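Saltatwood recall petition: signature threshold and filing dates

The county clerk has accepted the form of the petition to recall two members of the Saltatwood town council.

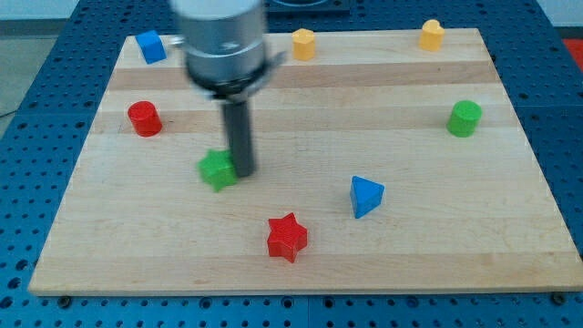

One reader wrote in to object that our last item gave the threshold as a share of registered voters, when the charter sets it as a share of votes cast in the last council election. The reader is correct. The required number is 835 valid signatures per member named. A single sheet may not name both members, so each drive has to reach 835 on its own sheets.

Sheets carry 12 signature lines each. A line is struck if the printed name is missing, if the address falls outside the town limits, or if the date comes after the date the circulator signed. A struck line does not void the rest of the sheet. A missing circulator signature does.

The recall group, Brallus Road Neighbors, says it plans to turn in 200 more signatures per petition than the charter requires. In the last recall attempt, the clerk threw out enough lines for duplicate names that the filing fell short, and the charter gave no period to cure. That has since changed. Under the amended section, which takes effect 1 January 2025, a petition found short may be added to once, within ten days of the clerk's written notice.

Spending rules also apply. A committee that raises or spends more than $2,000 for or against a recall must file a statement with the clerk before the money is used for printing or mail. Gifts of office space count at fair rental value. The group opposing the recall, Keep Fumine Park Public, has filed its statement. Brallus Road Neighbors reports that it is still under the limit.

If both petitions are found valid, the questions go on the April ballot as separate items. A member who is recalled leaves office when the results are certified, and the council fills the seat by appointment until the next regular election. The member may not be appointed to the same seat.

Blank sheets are available at the clerk's counter and at the Lazarević Street branch library during open hours.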